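Demonstrations, part three: the tube rack

The Plirell arm finally has a task worth collecting data for. The target is 2,000 demonstrations of putting a glass test tube into a plastic rack, and we have 1,366 that pass the checks. Kylie Lowther and I share the teleoperation, in blocks short enough that neither of us gets sloppy.

Our first 400 were recorded with the rack square to the arm. The policy trained on those did well until somebody nudged the rack, then pushed tubes into the solid plastic between holes with great consistency. Those episodes are still in the set, but at a lower sampling weight. Everything since has the rack turned by hand before each episode, at whatever angle it lands.

The wrist view is the one I care about most. Clear glass in front of frosted white plastic gives very little edge to work with, and the top plate is only half the job: the rounded end also has to find the matching hole in the lower tier.
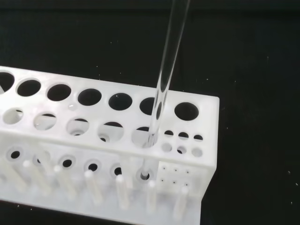 What gets thrown out

We rejected 156 episodes in the last pass. The rules, for anyone doing similar work:

Tube dropped or released before it is seated. Keep the recording, but label it as a failure and leave it out of training.

Operator pauses for more than three seconds above the plate. Cloning a hesitation gives you a robot that hesitates - Cillach's trimming script catches most of these.

Wrong size of hole. The rack has several, and a tube that goes into a large one counts as a miss even if it stands up.

Camera stream out of step with the joint log. Delete.

Next is a second rack, from Prosdale, with a different hole spacing. I want that started before December.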